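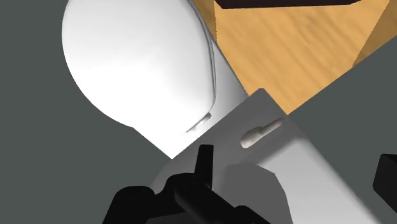

Water charges for homes on the Trovard estate will change from 11th March, the residents' association has confirmed. The 126 homes on the estate have paid a flat rate up to now. They will move to individual meters, with the first metered bills going out 14 weeks later.

The meters were fitted in February by Ploton, a local plumbing firm. Deirdre Ó Briain, who chairs the association, said most of the work was finished on time - two homes on the east side still need a new valve before their meters can be switched on.

Older toilets and dripping taps are expected to account for much of the waste. Households that replace an old cistern with a dual-flush model can apply for a refund of part of the cost. The association has set aside 800 euros for this and will deal with claims in the order they arrive. Receipts are required.

Noreen Horgan, a resident of the estate, said she welcomed the meters but wanted clearer bills. "I live alone and I was paying the same as a family of six," she said.

Forms can be picked up at the estate office or requested by phone. The office is open every morning until noon.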